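How to Clean and Care for a Glossy White Tabletop

Glossy white tops look good for years if you clean them the right way and look dull in months if you don't. These steps work for lacquered, laminate and acrylic surfaces. For glass or stone, use the maker's instructions.

What you need

Two microfiber cloths, washed without fabric softener
A bowl of lukewarm water
Plain dish soap, no added scrubbing agents
Baking soda for stains
A soft brush or an old, clean paintbrush

Step 1. Remove dust and grit

Brush the surface first. Most fine scratches come from grit dragged around under a cloth. Work from the back edge to the front and brush everything into your hand or a dustpan. Don't skip the seam where the edge strip meets the top.

Step 2. Wash

Put a few drops of soap in the bowl, wet one cloth and wring it out well. Wipe in straight, overlapping lines. Circles leave swirl marks that show up when light comes in low. Rinse the cloth often – a dirty cloth is worse than no cloth.

Step 3. Dry and check the shine

Go over the top with the second cloth while it is still damp. Then bend down until your eyes are just above the surface and look across it toward a window or lamp. Streaks and greasy patches are much easier to find from a low angle than from standing height. A clean gloss top gives back reflections of whatever is standing on it.

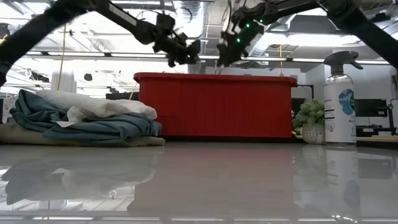

Step 4. Treat stains

Mix baking soda and water into a thin paste. Dab it on coffee, tea or marker stains and leave it for 2 minutes. Wipe off with light pressure, rinse and dry. Try it on the underside first if the top is lacquered. Raelene Brunton wrote in to say that white vinegar took the shine off her lacquered desk, so I no longer suggest it.

Step 5. Let it rest

If you have used a polish, keep the table clear for 24 hours. Lamps and vases with rubber feet can leave yellow rings that don't come out, so put felt pads under them before they go back.

Updated 29th July with the note on vinegar.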